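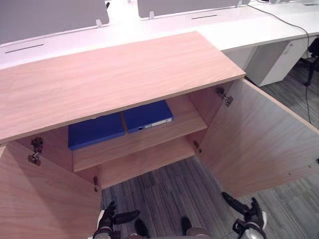

Cabinet doors on concealed hinges go out of adjustment slowly, and the usual first sign is a gap between the doors that is wider at the top than at the bottom. I had been ignoring one of these since June. The cabinet is the low wood-grain one in the Gollham office, in front of the long white desk, and it holds the two blue ring binders that contain most of the paper I still have to keep. With both doors swung right open the hinges are easy to get at, and the binders can lie flat on the shelf while you work. I left them in. The weight on the shelf is part of what the cabinet normally carries, and I wanted to adjust the doors with the carcass loaded as it is in use.

What follows is mostly notes to myself, written up because Jamie Hartley has the same model at Jiltside and asked which screw does what.

The starting condition

With the doors closed, the gap at the top was 3 mm wider than at the bottom. The left door also stood slightly proud of the right one, enough to catch a fingernail. Both doors closed, neither rubbed, and the cabinet was perfectly usable. If it had been in a closet I would have left it.

Before touching a hinge I checked the carcass. A cabinet that is out of square will show exactly the same symptom, and if you correct it at the hinges you have to correct it again the next time somebody moves the cabinet. The check is to measure both diagonals of the front opening and compare them. Mine matched as closely as I can read a tape. Then I put a level across the top panel, front to back and side to side. Side to side it was fine. Front to back it leaned forward a little, which I put down to the carpet. Gray striped office carpet on a hard floor compresses under a load and keeps compressing for months, and with the doors hanging off the front edge, the front goes down first.

I shimmed the front with two thicknesses of binder divider card. Closing the doors after that, the difference in the gap was still there, so the floor was not the main cause. The shims stayed anyway.

The hinges

These are ordinary concealed hinges with a cup set into the door and an arm fixed to a mounting plate on the side panel. The Chamoun sheet that came with the cabinet gives the opening angle as 110 degrees. In practice the doors go to more than 110 if you lean on them, and I suspect that leaning on them is how the left one got where it was.

There are three adjustments. It helps to keep them separate in your head and to make them in a fixed order.

Height comes from the screws that hold the mounting plate to the side panel. The holes in the plate are slotted. Loosen the plate screws on every hinge of the door, slide the door up or down, tighten again. If you loosen only one plate the door will not move, and you will be tempted to force it.

Side to side comes from the screw on the arm nearer the door. Turning it moves that corner of the door across the opening. This is the one that fixes a tapered gap, and it is adjusted differently at the top and the bottom.

Depth comes from the screw farther back on the arm. On some hinges it is a cam and you simply turn it. On these it is a clamping screw, so you loosen it, slide the arm, and tighten. This one fixes a door that stands proud.

I do height first, then depth, then side to side. Changing the height disturbs everything else, and changing the depth disturbs the gap a little. The gap is the thing you look at every day, so it gets done last.

What I did

Height was already right. The top edges of the doors lined up, so I only checked that the plate screws were tight. One on the left door took a quarter turn. That is worth knowing, but it would not produce a taper that large by its own movement.

Depth on the left door: loosened the clamping screws, pushed the door in by hand until a steel rule laid across both faces stopped rocking, tightened. The first attempt moved while I was tightening. The second held. A hand screwdriver is the right tool here. A driver with a clutch will do it too, on the lowest setting, but the screw heads are soft and a worn bit ruins them quickly. I used the Curholm set with the number 2 bit, which fits these heads without any play.

Side to side: half a turn on the upper hinge of the left door, close, look. Another half turn, close, look. Then a smaller correction on the upper hinge of the right door, so that the centerline of the gap stayed in the middle of the cabinet. You can do the whole correction on one door, but then that door overlaps its side panel less than the other one does, and on a wood-grain finish with horizontal lines the eye finds it.

I open and close each door several times between readings. The hinge arms settle slightly and the first reading after an adjustment is not reliable.

The result is a gap I would call parallel. With the rule I can still find a small difference at the very top. I stopped there.
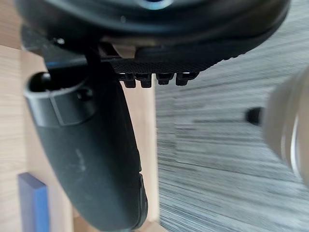

Binders, flat or upright

Jamie's other question was why the binders are lying down. The short answer is that the shelf is set for it. It sits at mid-height, and the space above it is a little too low for a ring binder standing up, at least for one you want to get out again without scraping the top edge.

The longer answer has to do with the rings. A full binder stored upright hangs its paper from the rings, and the bottom corners of the sheets drag on the cover or the shelf. Over time the block of paper sags toward the opening side and the holes near the rings start to tear. Stored flat, the paper is supported over its whole area. The disadvantage is that you cannot stack them very high, and you can't read the spine unless it faces out.

I counted the sheets while I had the binders in my hands: 362 across both, which is well within what the rings can take. The one on the right goes in spine outward, with the white label and the finger hole toward the door. The finger hole is meant for pulling an upright binder off a shelf. It works for a flat one too if the binder is not pushed all the way back.

The order inside is simple. Equipment papers and warranties in one, anything with a signature in the other. I tried dividing by year at one point and could never find anything.

Things I might still change

The shelf. Moving it down would let the binders stand, at the cost of most of the space underneath. I don't use the space underneath for much, so this is a real option, but it would bring back the sagging problem.

Door bumpers. The small clear adhesive ones. The doors close wood to wood at the moment and the sound is sharper than it needs to be. Bumpers also push the doors out slightly, so the depth adjustment has to be repeated after fitting them. I should have done them first.

The desk behind. It has two cable slots cut into the top and I have been running everything to one of them. Using the other would shorten the monitor cable run considerably. It has nothing to do with the cabinet except that the cabinet has to come forward to reach the back of the desk, and then the shims have to be set again.

For Jamie: check the diagonals before anything else, and tighten the plate screws even if the doors look level. If yours has the older Chamoun hinges with the covered arms, the cover snaps off toward the room. Don't pry at the cup end.

Posted 2021-01-20
Reading time: 6 min
4 shares | 3 comments

Related posts
Replacing a stripped mounting plate screw
Label stock for ring binder spines
Leveling furniture on carpet, part one
Cable runs at the Jiltside desk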